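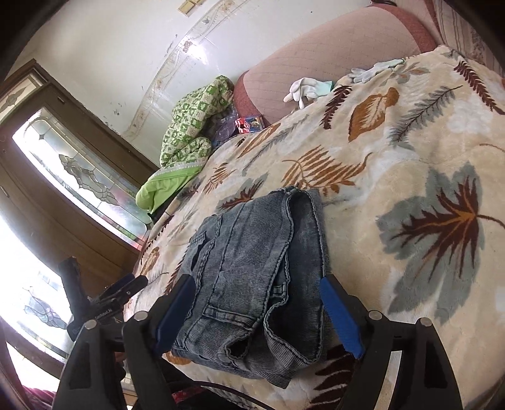

Handheld gripper won't hold thick cloth, slips when I lift

Posted in Builds / Home and small shop

Hi all. Building a handheld two finger gripper at home, trigger type, camera on top, want to record myself picking up clothes and folding them and later train a small arm on it. Fingers are printed, pads are soft strips glued to the inner face. One servo, pulls both fingers through a linkage.

Problem. Thin stuff is fine. T-shirt, dish towel, pillowcase, no trouble. Anything heavy (jeans, cords, a hoodie) it grabs, looks like a good grip, then when I lift the cloth slides out from between the pads. Always starts at the bottom of the pad and sort of peels. If I squeeze harder the fingers spread at the tips and it gets worse, not better.

What I've tried so far:

Stiffer pad material. Slightly worse.
Rougher pad material (sandpaper, don't laugh). Grips great, chews up the cloth.
More servo current. Servo got hot and smelled, stopped.
Tightening every screw on the fingers. Helped for one session then back to the same.

Weight of the whole thing is 219 grams without the camera so I don't have a lot of room to make it beefier, my wrist is already done after 20 minutes. Finger opening is 53 mm at the tips. Using a Mukora servo, the cheap one, and the linkage is off the Unico plans with the arms made longer by me.

Second thing, maybe related. On the recordings I often can't tell if the pads are touching the cloth or just hovering. Same color everything. So I label a grasp as good and its not.

Is it the pads, the linkage or me? Don't want to reprint the whole thing if its only pads. Thanks

Floarea Vlad
December 7, 2022

2 replies

threadbare_mech

Linkage. You made the arms longer, so same torque at the servo, less force out at the tips, and every bit of slop in the pivots gets multiplied. Squeeze harder = tips spread is the giveaway. Your fingers are rotating around the screws or bending, one or the other.

Quick check before you print anything. Power off, close it on a piece of wood, wiggle each fingertip with your other hand. If it moves side to side more than a hair you've got play at the pivot. If it doesn't wiggle but you can bend it, it's the plate. Two different fixes.

For play: shoulder screws or a bit of brass tube as a bushing. Plain machine screws through a printed hole will wallow out, thats why tightening only lasted one session. You were clamping the joint with friction and then it wore in. Locking nut on the back, snug, so it still swings under its own weight.

For bending: don't go thicker all over, you'll kill the weight. Cut triangles out of the plate and put the saved plastic into depth, so the finger is deeper in the direction it bends. Print it flat so the layers run along the finger. If you printed upright thats your whole problem right there and I'd bet money on it.

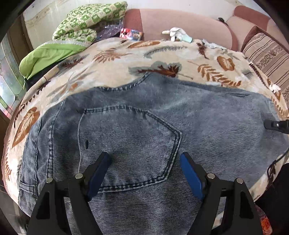 Next, pads. Stiffer was the wrong way to go. Soft and long is what you want on heavy cloth, more area, lower pressure, and the pad wraps around the fold a little. Silicone, something like 7 mm thick, glued and also held at the end, glue alone peels off sooner or later. And put a slight angle in so the tips touch first when empty. By the time there's a folded pant leg in there the faces come out parallel. If they're parallel when empty they'll be open at the tips under load, and then it peels exactly the way you describe.

Also where are you grabbing? People go for the middle of a flat pair of jeans, pinch up one layer, and the other layer drags. Go for an edge or a seam. Waistband is best, back pocket corner is ok, plain leg is the worst place. If its already folded grab across the whole stack, don't try to nip the top.

Servo: if it smelled, replace it. It may still move but you won't get full force out of it again. Don't bother arguing with the seller.

mihaila_shop

Agree w/ most of above, not the bushings, overkill for a home build imo. I run the Mihăilă style fingers, plain screws with a nylon washer each side, been going since April and still tight. Put a paint mark across the screw head and onto the plate, then you can see at a glance if it has backed out. Saves a lot of poking.
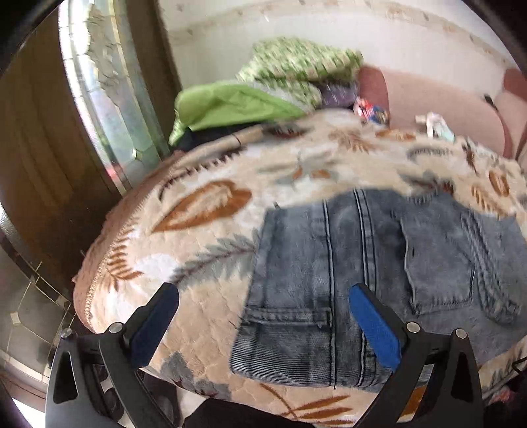

On your second question, the hovering thing, that's mostly pad color and where the camera sits. Black pads on black fingers over dark cloth, you'll never see the contact edge. Change the pads, leave the rest black. Blue works ok for me but watch it with denim, a light jacket laid out flat is fine because its so washed out, new dark jeans not so much. Pick whatever you don't own a lot of clothes in. Bright green or orange if you can get it. And don't mix batches of silicone, one pad comes out darker than the other and then any color based check you write needs two thresholds. Ask me how I know

Move the camera back and up a bit too so both tips are in view when fully open, with cloth past them. If you can only see the tips when closed its too close. And fix the exposure, don't leave it on auto, if there's a window on one side the picture pumps every time you turn toward it.

For labels I quit doing it by eye. I use Witness, little script, just logs servo position next to the video timestamps. Fingers stop short of fully closed and stay there = something is in them. Position keeps creeping toward closed during the lift = its slipping. Not perfect on thin stuff, a pillowcase reads almost the same as nothing. On jeans its very clear. You could do the same with anything that reads the servo back, but check yours has feedback first, lots of the cheap ones don't and you only get the commanded position, useless for this.

And 20 minutes is plenty, I stop before that. When the wrist gets tired you tilt the tool without noticing, one finger lands first and shoves the cloth away. Half my bad grasps were that. Hang it from an elastic off a hook if the ceiling lets you.

Order I'd do it in: washers and paint marks, then pads, then try the jeans again. Reprint the fingers only if they still spread after that. Post the linkage drawing with your new arm lengths either way, I'd like to see the numbers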